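Ondatis Robot Learning Notes
@ondatisnotes

OK, a long one this evening, so get yourself a drink. Some of you have asked what we've been doing with all that fruit, and I finally have a result I'm happy to talk about in public (mostly happy, anyway, I'll get to the parts I'm not).

12 replies · 31 reposts · 204 likes

The question is a small one. When you teach a robot to put things in a tray by showing it demonstrations, does it help more to collect lots of demos of a few objects, or a few demos each of many objects? Everybody in the field has an opinion, me very much included, and I wanted a number I could point at.

3 replies · 8 reposts · 97 likes

So we collected 2000 demonstrations in total and trained two policies, same model, same training time, same everything we could think of. One got all its data from 9 objects. The other got the same amount of data spread across 123 objects, most of them from the grocery store, and I would like to thank the cashier who never once asked.

5 replies · 11 reposts · 143 likes

Then we tested both on things neither had ever been shown. We ran 700 trials per policy, which took most of April and a good deal of my patience. The many-objects policy won, and by a wider gap than I had guessed. On the soft, round stuff the two were pretty close. On anything with bits sticking out of it, the narrow policy kept going for the bits.

7 replies · 26 reposts · 188 likes

That last part is my favorite, so let me ramble. We call it the Prarnden error in the lab, after the old test set where we first saw it, and it's when the policy picks the part of an object that looks easiest to pinch even if that part won't hold the weight. Leaves, stems, handles, tags. You watch it go in with such confidence and you just know.

4 replies · 9 reposts · 121 likes

It's why dragon fruit ended up as one of our regular test objects. Lovely fat body you could grab from almost anywhere, and then all those curly scales and a leafy end calling out to the gripper. The task is as plain as can be: fruit on the table, tray on the table, put the one in the other. 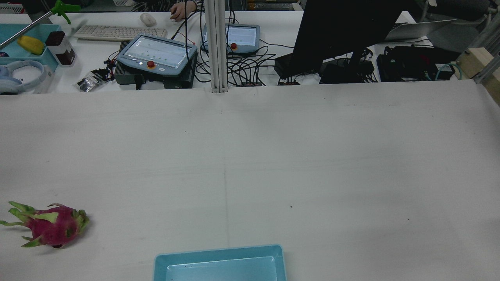
We score it three ways: full success, a grasp that slips, and a miss. I'd really encourage people to report the slips on their own, because if you fold them in with the misses the two policies look a lot more alike than they are. We learned that from the Echeverría benchmark, which splits them out, and I grumbled about the extra bookkeeping right up until I saw our plots.

2 replies · 14 reposts · 109 likes

Now the parts I'm less happy with. It's one table, one tray, one kind of lighting. I also can't tell you yet how much of the gain comes from variety in shape and how much comes from color and texture, and a reviewer is going to ask me that, so please be gentle if it's you!

6 replies · 5 reposts · 92 likes

Next we're repeating the whole thing with the Dalleo model, which is a good bit smaller, to see if it still benefits from the wider set or just gets muddled. My bet is on muddled. I've been wrong once already this spring, though, so hold me to it.

9 replies · 7 reposts · 115 likes

The write-up is nearly done and the trial logs will go up with it, slips and all. If you've run something similar and got the opposite answer, I'd love to hear from you, my messages are open.

18 replies · 22 reposts · 176 likes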